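Teaching a cloth-folding task by hand: arm keeps pinching air

Posted in: Robot arms and grippers > Teaching and demonstrations
Tags: teleoperation, hand guiding, cloth, wrist camera, two-finger gripper

Aušra Petrauskas
Member since April

I am trying to teach a single arm to fold a small cloth in half on a white table. It has a two-finger gripper and a wrist camera, plus a second camera on a stand looking down at the table. I have the use of the arm in the evenings at the Jedham workshop, usually until 9 pm, so I can't leave it set up overnight.

So far I have recorded 60 demonstrations. All of them were done by hand guiding, which means I put the arm in its free mode, hold it just above the wrist, and move it through the job myself. I press a foot switch to close and open the fingers. Each demonstration starts with the arm in its home position and the cloth dropped somewhere on the table. I go down to a corner, pinch it, lift, carry it across and let go.

The recordings play back fine. If I put the cloth back where it was and replay the joint positions, it folds the cloth more or less every time. The trouble comes after training. The arm goes to the right part of the table and then closes its fingers a little short of the cloth, or a little above it. Then it carries on as if it had the corner, moves across, and opens over nothing. Once it has missed it never goes back for another try.

What I have already done:
Checked the calibration of the wrist camera twice.
Slowed down the approach in the last batch of demonstrations.
Tried training with the overhead camera switched off, which was worse.
Trained for longer, no change that I could see.

I have two questions. Is hand guiding the wrong way to collect this, and should I change to a leader arm or a hand controller? And how many demonstrations do people need for something soft like this? I have seen 100 mentioned and I have seen 1,000 mentioned, and at my rate those are very different numbers of evenings.

The cloth is an ordinary kitchen one. I am using the Kana recorder for the logging, in case that matters.

rowland_t

You need more data. 60 is nothing for cloth. Get to 1,000 and then see.

Also try a stiffer cloth.

Vasconcelos
Moderator

I would not go to 1,000 yet. If the demonstrations have something wrong with them, more of the same will teach the same fault, and you will have used up your evenings.

The first thing I would look at is your own arm. With hand guiding, your hand and sleeve are probably in the overhead camera for the whole of every demonstration. When the robot runs by itself, there is no hand. The overhead picture it gets is then unlike anything it was trained on. It may also have learned to use your hand as a clue, for instance that the fingers close when your wrist drops. You can test this without recording anything new. Put the arm in free mode, stand where you normally stand, hold your hand near the wrist without pushing, and let the overhead camera see you while the trained model suggests its next move on screen. Keep the motors off for this. If its suggestions get better with your hand there, you have found at least part of the problem.

Some people guide the arm once, then let it replay the movement by itself with the cloth put back in place, and record the cameras during the replay. That gives you clean pictures. It works well for hard objects and less well for cloth, as you can never put the cloth back exactly. You said your replays do work, so it is worth one evening.

The second thing is the foot switch. Look at the time between the fingers arriving at the cloth and the switch being pressed. Most of us press a little early or a little late, and not by the same amount each time. If you sometimes press while the arm is still going down, the model learns that closing on the way down is fine. Then it closes above the cloth. Stop fully, wait a beat, then press. Do the same before you open.

On the missed grasps, it never tries again for the simple reason that you never showed it how. All your demonstrations go right first time. Record a batch where you start with the fingers open just beside the cloth, or slightly too high over it, and then correct and pick it up. You don't need a full fold in each of those. Stop once the corner is lifted.

dmk_seletti

I did a very similar job last year on a Seletti bench (towels, two-finger gripper, wrist camera) and I agree with most of what Vasconcelos says. I would add a few things.

Change to a leader arm if you can borrow one. I started with hand guiding too. It is good for getting the feel of the job and bad for looking, because you stand over the table and see the cloth with your own eyes from an angle the robot never has. With the leader arm I sat with my back half turned to the table and worked only from the two camera pictures. It was slow and I dropped a lot of corners. But anything I could do from the pictures, the model had a fair chance of doing as well. If I couldn't tell from the screen whether the fingers were over the edge of the cloth, I had no business expecting the model to know.

A hand controller also works, but I found turning the wrist with it awkward and gave it up after two sessions.

Look closely at your wrist pictures at the moment before the approach. Mine looked like this for a lot of the recording:

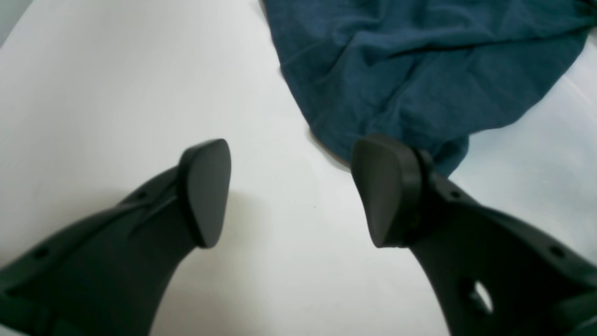 Wrist camera, fingers open over the white table, teal cloth behind the right-hand pad.

There is plenty of white between the pads and the cloth is off to one side. From this picture alone it is hard to say how high the pads are. The right pad overlaps the lower edge of the cloth in the picture, and that tells you very little about whether it is level with it. A plain white table makes it harder, as there is hardly anything on it to judge by. I put a printed mat with a fine grey pattern under the cloth and the height errors got smaller. A lamp placed low on one side helped too, because the folds and the pads then threw a clearer shadow.

The other change was in how I approached. I used to come down at whatever angle suited my elbow. Later I kept to one habit: move sideways first until the edge of the cloth was between the two pads, stop, go straight down until the pads just touched the table, stop, close. It was dull to do, but the recordings all agreed with each other. Check that your arm can press lightly on the table without faulting before you copy this.

As for numbers, I ended up with about 100 good full folds and a separate set of short corrections. I threw away my early hand-guided ones completely. Mixing them in made things worse, though I only tested that once, so take it as one person's result.

I would ignore the advice about a stiffer cloth unless a stiffer cloth is what you want to fold.

Comments

Aušra Petrauskas
Thank you both. I did the test with my hand in view and the suggestions changed quite a lot, the closing point moved down towards the cloth. So the hand is part of it. My sleeve is red, which can't be helping. There is a leader arm in the cupboard at Jedham but one joint is stiff.

Vasconcelos
A stiff joint is usable for a trial. Keep those recordings in their own folder and don't mix them with the old 60 until you have trained on each separately.

dmk_seletti
If it is the wrist joint, loosen it first. The others you can live with.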